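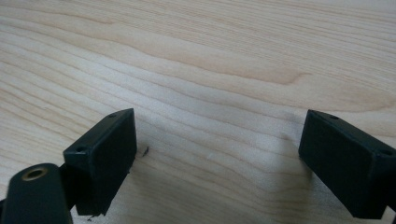

The tabletop, pale with wavy grain

Is this tabletop real wood or printed, and what can I clean it with?

Asked by Covadonga Aranda, August 2022

I took over a work table when our office in Britcombe moved to a smaller floor. The sticker underneath says Collberg and has a part number, 2,488, but no mention of what the top is made of. There is no paperwork. The person who ordered it has left the company.

The top is very pale, with long wavy lines in cream and tan. It has a slight sheen but I would not call it glossy. We use it for sorting small items and it gets wiped down most days. Until now we have been using a general spray from the supply closet and paper towels. In a certain light I can see a dull patch near the middle where most of the work happens, and it doesn't go away when I wipe it.

What I want to know:

Is it solid wood, veneer, or a printed surface? I can't tell from the top.

What should I be cleaning it with every day?

Can the dull patch be fixed or am I going to make it worse?

I have read that you can oil a table like this. I have also read that you should never oil a table like this. I don't want to buy anything until I know which one applies.

There is a cable hole toward the back if that helps. I looked inside it with a flashlight but the rim covers the cut edge and I didn't want to pull on it without asking first. 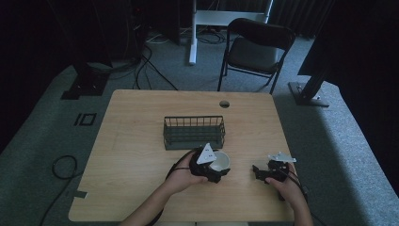

Is it safe to pull the rim out of a cable hole to look at the core?
In most cases the rim is only pressed in. Work a plastic putty knife under the lip and go around it a little at a time. If it doesn't move with light pressure, it may be glued, so leave it alone and check the underside of the table.

Answer 1 (accepted)

Start with the edges. You don't need the cable hole unless the edges tell you nothing.

Find a corner and follow one grain line from the top over to the side. On solid wood the line carries over the edge in some form, and on the short ends you will see end grain, which looks like small dots or short curved lines. On veneer the top pattern stops at a thin seam and the edge is a separate strip. On a printed surface it also stops at a seam, and the strip is usually plastic and feels it.

Then look for repeats. A printed pattern comes off a roll, so the same swirl will show up again somewhere if the table is big enough. Pick one figure that is easy to recognize and look for its twin, both along the length and across the width. If you find an exact copy, it is printed. If you don't find one, that proves nothing, as the repeat can be longer than your table.

Last, look underneath. Office tables often have a plain white, gray or brown sheet on the bottom. That rules out solid wood but doesn't separate veneer from print.

For daily cleaning the same method is fine for all three. Use a soft cloth, lukewarm water and a drop of dish soap. Wring the cloth out well. Wipe along the grain, then go over it with a second cloth that is clean and only damp, then dry it. Stop using the spray. A lot of general sprays leave something behind, and that alone can make a dull patch where you wipe the most.

So before you decide the patch is wear, wash it twice with the soap and water and rinse properly both times. Let it dry overnight and look again in the same light. I had the same thing on a conference table and two washes took care of most of it.

If the patch is still there, the finish is probably worn. On print there is no repair, you live with it or put a desk mat over it. On veneer you can have it refinished, but don't sand it yourself. The wood layer is thin and once you are through it you are through it.

Birdie Nakamura

Comment from Covadonga Aranda: Thank you. There is a seam at the edge and the bottom is a plain sheet, so it isn't solid. I have not found a repeat yet. I will try the two washes before anything else.

Comment from Birdie Nakamura: Then skip the oil for now. If there is a sealed finish over the top, oil just sits there and collects dirt.

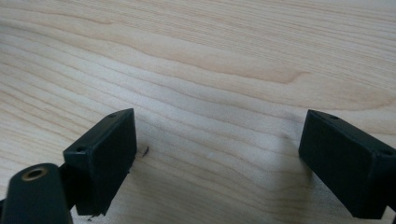 The same top, with the darker band of grain

Answer 2

Veneer and print can be hard to tell apart by eye, so go by feel too. Close your eyes and run a fingernail lightly across the grain. Not a perfect test. Some printed tops have texture pressed in and some veneers are sealed completely smooth.

I use Clestora wood soap on mine, 20 ml to a bucket. No complaints after a few years.

Answer 3

oil it. my parents had a Mnguni table and oiled it every November and it still looks great

Comment from Birdie Nakamura: Was that one solid wood? It makes a difference here.

Comment on Answer 3: yes solid i think. heavy anyway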